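Workshop notebook – bread bench
January 24, 2024

Picking up from the last entry. The Wudel starter has been moved to the cooler shelf by the back wall and is behaving better there. It was peaking too early on the warm shelf and I was mixing with it on the way down. Fed it last night at 1:5:5, white flour only, and it had a good dome on it when I came in. No sour smell beyond the usual. Keep it there until May, then look at it again when the room warms up.

Main job today was the sandwich loaf. The question is still whether the scald is worth the trouble. Gaurav Sengar thinks it is and I have been less sure, so we baked both ways from the same bag of flour.

Dough A: straight dough, no scald. Flour, water, salt, oil, a little honey, starter plus a pinch of dry yeast.
Dough B: same totals, but part of the flour scalded with boiling water the evening before and left covered on the bench. Water in the final mix reduced to match.

Both used the Clenport flour, which is the light brown one, sifted but with some of the fine bran left in. I made up 200 g of scald. It set very stiff overnight and did not want to go into the dough. Had to tear it up by hand and let the mixer run longer than I wanted. Next time hold back some of the final water and loosen the scald with it first, then add the rest of the flour.

Mixing notes. A came together fast and cleared the bowl. B looked wrong for a long time, with lumps, then smoothed out near the end. Do not add flour to B when it looks wet. I nearly did. After the first fold it was fine.

Bulk went to the usual mark on the tub. B got there first. Gaurav put that down to the extra sugar from the scald and I think he is right, though B also came off the mixer warmer from the longer run, so the comparison is not clean. Write down the dough temperature next time. The probe was in the drawer the whole time.

Shaped both as single logs, seam down, in the Zieliński tins. These are the ones with the folded corners. They still stick at one end if the oil is skimpy, and they did today. Loaf A left a strip of crust behind. Either re-season them or line them.

Baked in the deck oven with the lids off, turned once halfway. B took color earlier and I moved it toward the door. Both out when the middle read done, then onto the rack. We left them until they were fully cool before slicing, which has been the weak point in earlier tests. Cutting warm gives a gummy line that looks like underbaking and we have chased that fault before for no reason.

Slicing. A was a little dry at the edge and threw crumbs under the knife. B cut clean and the slices bent without cracking. Side by side the difference was bigger than I expected from one trial. Crust on B is softer, which some people will not like for toast.

Then lunch, with the bread in use.

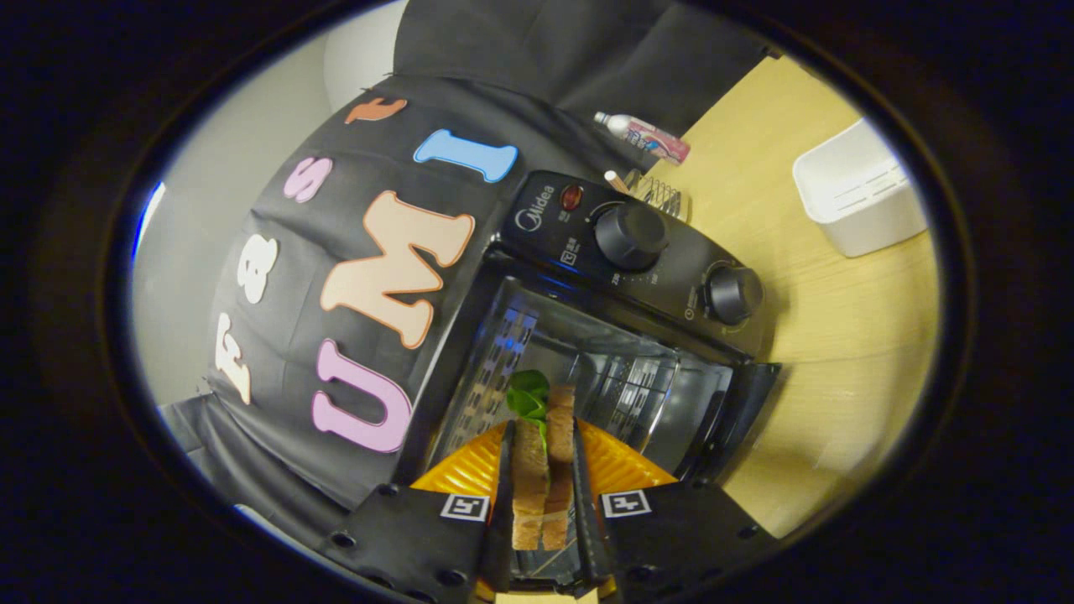

Sandwich on light-brown bread with lettuce, at the toaster oven.

Eating notes, for what they are worth. A is the better toast. It gets crisp through and holds its edge when there is something damp inside. B stays tender in the middle even when toasted, and plain, with butter, it is the nicer bread. With lettuce or anything wet the bottom slice of B goes soft sooner. Thicker slices would help, or butter right out to the crust.

Gaurav wants to keep B as the standard loaf and give up A. I would like to see both on the second day before deciding, and again after that. Wrapped the remaining halves in cloth inside a paper bag, same shelf, cut side down, marked A and B in pencil on the bag. Please do not eat these.

Small thing: the Virkitz scale is drifting again. It read 2 g over with nothing on the pan after I wiped it down. Settled once I took the battery cover off and put it back on. I do not trust it for salt or yeast, so use the small scale for those until it has been looked at. Flour and water are fine on it.

To do:
Check halves A and B for staling tomorrow, squeeze and taste, then toast a slice of each.
Repeat B with the scald loosened first. Take dough temperature off the mixer for both.
Try a smaller scald. Half of what we used might give most of the softness and keep a better crust.
Oil and bake off the tins. There are 6 of them, do the lot together.
Order more of the light brown flour. One full bag left and the open one is low.
Wash the scald pot. It is soaking in the left sink.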